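Notes on Dry Goods and Pouches

Aug 26, 2019

Readers of this journal will recall that the pantry was reorganised in November, following advice received from Meriem Belhaj. The principal decision at that time was to transfer all powders and crumbs from their original packaging into lidded containers with handles. The arrangement has been retained without amendment.
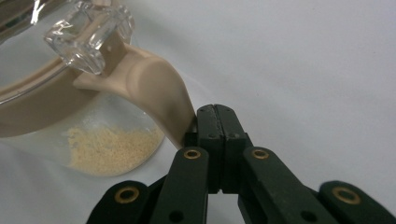 Labels are the one area in which the system has fallen short. Several were applied in pencil and have since become illegible. They are to be replaced before the next large order, and the date of filling will be recorded on each.

Spouted pouches remain a separate matter. Dalia Abdel Hamid has proposed that they be decanted as well, and I have given the proposal due consideration. My present view is that a pouch with a sound cap may stay as purchased, provided it is stored upright on the lower shelf. Paper should be laid over the table before any pouch is handled. Masking tape is kept within reach for labelling. 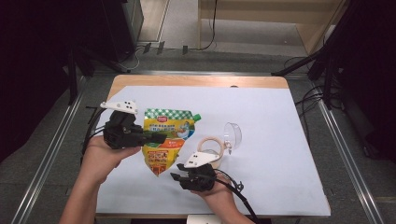
The spouted pouch on the papered table, with a clear plastic cup and masking tape.

For pouring, a clear vessel with a handle is preferred to a bowl. The level can be read from the side, and the colour of the contents may be checked at the same time. I allow 240 mL to a serving and do not fill beyond that mark.

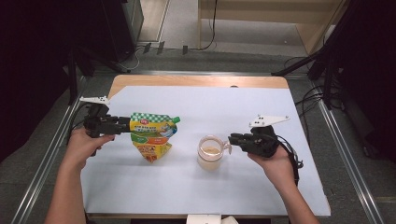 Pouch and clear mug, the latter with a pale yellow-orange liquid in its lower half.

The lower shelf will be reviewed once the new labels are in place. Correspondence on the question of decanting is welcome in the usual manner.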